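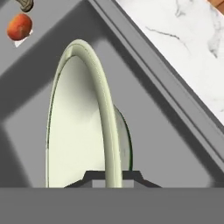
A computer-rendered plate standing on its edge in a grey sink.

I have been running the same Linux install on my main desktop for two years now, which by my standards is practically a marriage. Before that I was a terrible distro hopper. A new release would come out, somebody on a forum would say the fonts looked crisper, and there I'd be at midnight with a USB stick in one hand and a half-finished backup in the other.

So you'd expect me to be pleased about rolling releases. One install, updates for ever, no big jump every few years. I was pleased! I put Stamerum on my laptop in March precisely for that, and for a while it was lovely. New kernel, new desktop, new everything, and all of it before my friends on the slow distros had even heard about it (yes, I was smug).

Then I went away for a bit and left the laptop in a drawer. When I came back there were 352 packages waiting for me. I made a cup of tea, typed the command and let it get on with it. Two of those packages wanted me to merge a config file by hand, one had been renamed, and the graphical login didn't come up again until I'd spent most of an evening in a text console reading old forum threads on my phone.

My own fault, said Kyung-tae Ra, who helps run our local user group mailing list. You're meant to read the news page before you update. And he's right, you are. But I don't want to read the news page! I want to open the lid and write an email.

I know the other side of this. Diane Sawatzky wrote a long reply to the list saying that fixed releases only save up the pain and hand it over in one lump, and I've had upgrades like that too. I once took a machine across two versions of Plekent in one go and lost sound, printing and my temper. She also pointed out that if you own a brand new graphics card, an old kernel is no use to you at all. Fair enough. If that's you, roll away.

Most of the people I set computers up for aren't like that, though. My neighbour Ama has a second-hand laptop that she uses for banking, video calls and a frankly enormous recipe collection — 3,620 files, all in one folder. She doesn't care which version of the file manager she's got. She cares that the button is where it was yesterday. I gave her a long-term release with the security updates switched on, and in 14 months she has rung me with one question, and it was about her printer.

What I'd really like is for distro websites to be a bit plainer about all this. Put it on the download page, next to the big green button: this one changes often, and you'll need to keep an eye on it. Some projects do say so, but you have to dig through the wiki to find it, and a newcomer won't.

As for the laptop, it's back on the boring release. I've kept Stamerum in a virtual machine so I can still poke at the shiny things when the mood takes me, and I update it whenever I remember.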